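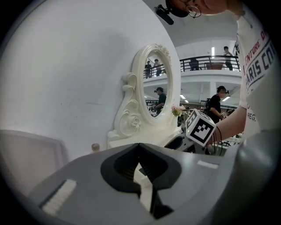
Filed under: Grantee Reports / Neighborhood Programs

Progress report to the Devum Fund: Bodmont Household Goods Exchange

This report covers the second half of the grant period, through the end of February. It was prepared by Keisha Thibodeaux, program manager, and reviewed by Jenő Balogh, who oversees the Veltside site.

The Exchange collects used furniture and household goods from residents of Bodmont and Veltside and passes them on, free of charge, to families moving into permanent housing. During the period, 335 households received goods, and a total of 2,636 items left the two sites. Beds, tables and kitchenware remain the most requested categories. Mirrors, lamps and other decorative pieces are offered in plenty but requested less often, and they now have their own shelf space at Veltside so that families can choose them in person.

Delivery continues to be the main difficulty. The second van came into service later than planned because the lift gate had to be replaced, and 67 households waited longer than the two weeks stated in our service standard. Most of these were on the Veltside waiting list. Pickup routes have since been combined with deliveries on the same streets, and the list was down to its usual length by the close of the period.

The lease on the Pintér Street warehouse was renewed on the same terms. The landlord has agreed to repair the loading door, but a start date has not been confirmed. Until the work is finished, large items are being received at the side entrance, which slows unloading in the morning.

Spending is within the approved budget. The vehicle line is overspent as a result of the lift gate, and the difference was covered by savings on storage supplies. We request the Fund's approval to record this as a transfer between lines.

In the next period we will extend evening hours at Veltside until 8 p.m. and begin taking requests by phone as well as through caseworkers. A revised intake form is attached to the financial statement.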